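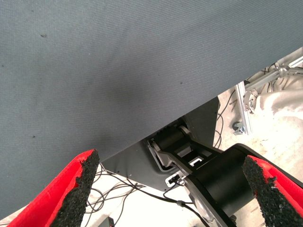 Planspiel »Dedside« von Tullberg: Vier Staaten, ein Vertrag und zu wenig Streit

Februar | Redaktion Politische Bildung

Drucken | Per E-Mail senden

Wer mit Jugendlichen oder Erwachsenen über Staatenbündnisse reden will, greift gern zum Planspiel. Das ist verständlich. Vertragstexte liest niemand freiwillig, und ein Vortrag über Zollsätze hat noch in keinem Seminarraum für Begeisterung gesorgt. Der Verlag Tullberg bietet jetzt mit »Dedside« einen Materialkoffer an, der in einem Vormittag zeigen soll, wie ein regionaler Zusammenschluss entsteht. 100 Euro kostet er. Ich habe ihn zweimal eingesetzt, einmal mit einer Oberstufengruppe und einmal in der Erwachsenenbildung, und bin nach beiden Durchgängen mit ähnlichen Bedenken nach Hause gefahren.

Worum es geht: Vier erfundene Nachbarstaaten rund um ein Binnenmeer, das dem Spiel den Namen gibt, verhandeln über einen Gründungsvertrag. Prirley ist groß, wohlhabend und ungeduldig. Sandhu hat die Häfen und möchte sie behalten. Die beiden übrigen heißen schlicht Nordland und Inselstaat, als sei den Autoren beim Benennen die Lust vergangen, und leider sind sie auch so geschrieben. Wer den Inselstaat zieht, bekommt ein Rollenblatt mit wenigen Sätzen zur Fischerei und einer vagen Sorge um die Souveränität. Prirley dagegen hat eine Innenpolitik, eine Opposition, eine Wahl vor der Tür und eine Zeitung, die zwischendurch Schlagzeilen liefert.

Man kann das für eine realistische Abbildung halten. Kleine Staaten haben in solchen Runden nun einmal weniger Gewicht. Im Spiel führt es aber dazu, dass sich die halbe Gruppe langweilt, während die andere verhandelt. In der Oberstufengruppe hatte die Delegation des Inselstaats bis zur Pause allem zugestimmt und danach Hausaufgaben gemacht.

Das Material

Solide, mehr lässt sich dazu kaum sagen. Das Handbuch für die Leitung hat 37 Seiten, ist ordentlich gegliedert und lässt sich am Abend vorher durcharbeiten. Dazu kommen Rollenblätter, Ereigniskarten, ein Lageplan der Region und der Entwurf des Gründungsvertrags, in den die Delegationen ihre Änderungen eintragen. Die Karten sind dick genug für mehrere Durchgänge. Der Vertragsentwurf liegt nur einmal bei und muss vorher kopiert werden, was im Handbuch an einer Stelle steht, an der man es leicht überliest. Ich habe es beim ersten Mal überlesen.

Ärgerlich finde ich den Lageplan. Die Grenzen sind in zwei Grautönen gedruckt, die bei normaler Raumbeleuchtung kaum zu unterscheiden sind, und ausgerechnet die umstrittene Meerenge liegt im Falz. Mehrere Teilnehmende haben sich eine halbe Verhandlungsrunde lang über ein Gebiet gestritten, das keinem von beiden Staaten gehörte. Lehrreich vielleicht, aber kaum so gemeint.

Der Ablauf

Vorgesehen sind 2 Verhandlungsrunden, dazwischen eine Phase, in der jede Delegation den Stand der Dinge vor der eigenen Öffentlichkeit vertreten muss. Diese Zwischenphase ist das Beste am ganzen Koffer. Wer eben noch großzügig beim Außenzoll nachgegeben hat, muss plötzlich erklären, was die Textilbetriebe im eigenen Land davon haben. In der Erwachsenengruppe wurde es da laut, und es war der Moment, in dem auch die Skeptischen mitgemacht haben. Warum das Handbuch dafür nur zwanzig Minuten ansetzt, verstehe ich nicht. Ich würde die Zeit beim nächsten Mal verdoppeln und dafür die Eröffnungsreden streichen, die sich ohnehin alle gleich anhören.

Die zweite Runde fällt dagegen ab. Das liegt an einer Regel, über die man streiten muss: Kommt kein einstimmiges Ergebnis zustande, greift ein sogenannter Vermittlungsvorschlag, den die Spielleitung aus dem Umschlag zieht und verliest. Dieser Vorschlag ist so ausgewogen formuliert, dass ihn niemand ernsthaft ablehnen kann. Am Ende wird also fast zwangsläufig unterschrieben. Es gibt sogar eine Urkunde.

Damit bin ich bei meinem Haupteinwand. »Dedside« will zeigen, wie mühsam Integration ist, und baut dann ein Geländer ein, an dem alle sicher zum feierlichen Abschluss gelangen. Bündnisse scheitern aber auch. Sie werden vertagt, verwässert oder beschlossen und jahrelang nicht umgesetzt – und gerade darüber würde ich in der Auswertung gern reden. Das Handbuch gibt dazu wenig her. Unter der Überschrift »Wenn es keine Einigung gibt« findet sich ein einziger Absatz, und der empfiehlt, noch einmal auf die gemeinsamen Interessen hinzuweisen.

Ebenso dünn bleibt, was nach der Unterschrift kommt. Wer kontrolliert die Einhaltung? Wer zahlt den Sitz des Sekretariats, und in welcher Sprache wird dort gearbeitet? Eine Teilnehmerin wollte wissen, ob ein Gericht vorgesehen sei und ob man austreten könne. Beides kommt im Vertragsentwurf nicht vor. Ich habe die Frage an die Delegationen weitergereicht, und es entstand eine der besseren Diskussionen des Tages, aber mit dem Koffer hatte sie nichts mehr zu tun.

Für wen?

Auf der Verpackung steht »ab Klasse 9, ohne Vorkenntnisse«. Das halte ich für optimistisch. Was eine Freihandelszone von einer Zollunion unterscheidet, sollte vorher geklärt sein, sonst wird über Wörter verhandelt. Das beigelegte Glossar hilft nur bedingt, es erklärt »Konvergenz« mit »Angleichung« und »Angleichung« gar nicht. Mit einer vorbereiteten Gruppe geht es deutlich besser. Auch sollte die Leitung selbst etwas Verhandlungserfahrung mitbringen oder wenigstens bereit sein, Stille auszuhalten.

Die Gruppengröße ist ein weiterer Punkt. Laut Tullberg funktioniert das Spiel auch mit ganzen Jahrgangsstufen, wenn man mehrere Delegierte pro Staat einsetzt. Ausprobiert habe ich das nicht und habe es auch nicht vor. Schon bei normaler Klassenstärke saßen in jeder Delegation Leute, die nichts zu tun hatten.

Lohnt sich der Preis? Für eine Schule, die den Koffer jedes Jahr im selben Kurs verwendet, vermutlich schon, sofern jemand bereit ist, die beiden schwachen Rollenblätter neu zu schreiben und den Umschlag mit dem Vermittlungsvorschlag in der Schublade zu lassen. Für einen einzelnen Projekttag würde ich ihn eher ausleihen. Tullberg hat auf Anfrage mitgeteilt, eine überarbeitete Auflage sei in Vorbereitung, ohne zu sagen, was sich ändern wird. Am Lageplan müsste man jedenfalls anfangen.

Drucken | Per E-Mail senden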